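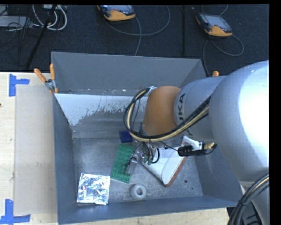
Zenirov Bin Picking Kit: trial data, release 2

Dec 7, 2019

Pick records from our trial of the Zenirov kit, a gripper and planning package sold by Prernelov for arms already in service. We ran it on mixed items in a metal bin clamped to a tabletop.

Contents

picks.csv: 2,383 attempts, one per row
items.csv: 82 items, with weight and surface type
settings/: kit settings as shipped and as we changed them

An attempt counts as a success if the item leaves the bin and reaches the drop point. By that rule 1,305 attempts succeeded. Dropped items were put back and logged as new attempts.

Known problems

Item weights come from a kitchen scale. The kit's clock reset in May, so sort on attempt_id and ignore the time column for those rows. Foil packets and flat boards are listed under "other" in release 1.

The kit was bought at list price through Mowat. Prernelov did not see the results before release.

License and contact details are in the Ravitz folder.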